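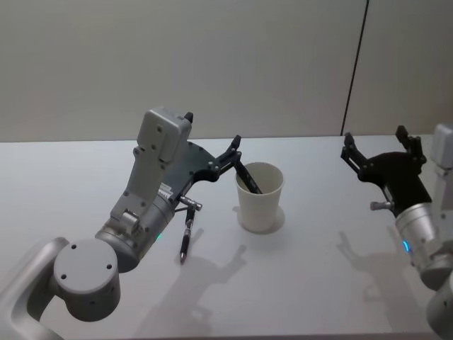
White paper cup on the activity room table, Drundport

Progress report to the Grastero Fund: Tabletop Activity Room, second period

The second period of the grant was spent on furnishing the activity room at Drundport and on opening it for the tidying and sorting sessions described in the original application. The white table and the pale gray wall panels are now in place, and the room has been in regular use since June.

Expenditure on small supplies came to $523, against a planned $400. The difference of $123 went to paper cups, markers and storage lids, and was covered from the Haworth reserve as agreed. Paper cups remain the standard holder for pens and sticks at the table. They are cheap to replace and visitors of all ages know what to do with them.

Attendance stood at 124 visits over the period. Sessions run for groups of up to eight, with one additional session on Saturday - this was added at the request of families.

Work still outstanding concerns the far end of the table, where supplies need a fixed place between sessions.

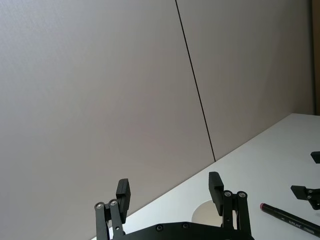
Drunus, in its written response to the draft, asked that the shelving be ordered before any further supplies are bought, and that the table be left clear at the end of each day. Both points have been accepted. A quotation for the shelving will be sent with the next claim.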